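Minutes, Monday get-together, craft corner. I'm typing these up from my scribbles, so bear with me! Fares Haddadin opened and we went straight to the markers.

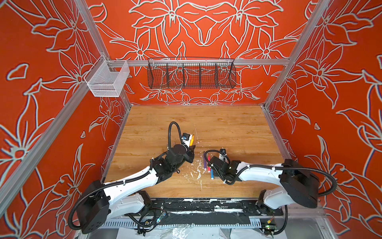

Storage and Supplies

Purple, red and blue were lying out on the table, and the long black basket on the rail had nothing in it. We agreed markers go in there from now on (I'm for it!). Fares will order paper from Floneo, 500 sheets. The white paint splatters stay until May, when we sand the top. 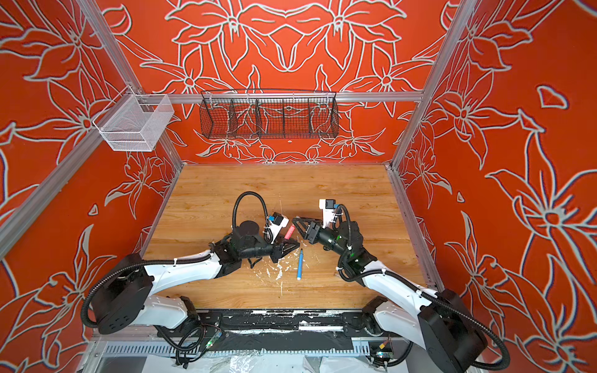

Jurkdale, 27 Jan 2025

Wallpaper next. I love the orange lilies and said so, probably too many times. Fares finds them loud. We voted to keep them, and the quote from Antoniuk for plain walls, 1275, was turned down. Little white basket: left where it hangs.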